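Projects > Wurnthorpe River Days > Litter Tally > README

Last updated: June 2024

Posted by Simin Shahbazi

# Wurnthorpe Litter Tally

Hi and welcome! This is the home of the tally sheets from our river cleanups, all typed up in one place so people can finally stop emailing me for them (I love you all, but my inbox is tired). If you came out to pick up trash with us between the Medrano footbridge and the Plembridge boat ramp, your bags are in here somewhere.

I'm not a data person. I run the sign-in table and I happen to own a laptop. So if something looks odd, tell me and I'll fix it.

## What's in the folder

- `bags.csv` has one row per bag, 589 rows in all
- `events.csv` has one row per cleanup, 13 of them so far
- `notes.txt` is whatever people scribbled on the back of the sheets, typed as written

Every bag row has the event number, the stretch of bank, the weight in pounds, and the main kind of trash. "Main kind" means whatever the person at the scale thought there was most of. Golshifteh Dehghan did the scale for nearly the whole first year and she's strict about it, so those rows are pretty even. After that we took turns, and you can tell! One person's "plastic" is another person's "mixed."

## How we weigh things

Each bag goes on the hanging scale by the trailer, gets read out loud, and goes on the sheet in pencil. Wet bags get a W in the last column. Please don't skip that column if you're adding up weights, because a bag full of soggy carpet will throw off your whole afternoon. Anything too big for a bag (tires, shopping carts, that one mattress) goes in the notes and has no weight at all.

The February cleanup was our smallest turnout and our heaviest bags. The water was low and we could reach the mud under the Wundosgate outfall for once. I'd leave it in if you're making a chart, but maybe put a little star next to it.

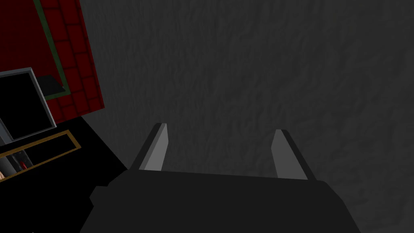
*Simulated view from behind the gripper, fingers open with nothing between them.*

## Known problems

Two sheets got rained on. Afshin Nazari dried them out on his dashboard and we read what we could, but there are blanks in the weight column for event 4. A blank means we couldn't read it. It doesn't mean zero.

Stretch names changed partway through. The old sheets say "upper" and "lower," and the newer ones use the names on the park signs. I put the new names in wherever I was sure and left the old ones where I wasn't. If you walked the lower bank at the early events and remember where you stopped, I'd really like to hear from you.

Also, bottle caps. Chia-jung Yip counted them separately for a single event and got 73, and then we dropped the idea. That number lives in the notes and nowhere else, so please don't go hunting for a caps column.

## Using it

Go ahead and use any of this for school projects, posters, grant letters, talks at the library, whatever you like. Just say it came from the Wurnthorpe Litter Tally. I took the names of the pickers out before posting, and I'd ask you not to add them back in even if you know perfectly well who hauled up the shopping cart.

If you're working out an average, we usually get about 2 hours of picking in before people drift over to the snack table. We never wrote down exact start and stop times, so I wouldn't lean on pounds per hour too hard.

## Sending fixes

Email works, or catch me at the sign-in table. Virgil Costache keeps the paper sheets in a binder and can look up any row if you give him the event number and the bag number. Give him a few days, he's got the trailer to deal with too.

Next on my list is typing up the gloves and grabbers sign-out sheet, and then fixing the dates in `events.csv`, which are in two different styles at the moment (both mine, sorry!).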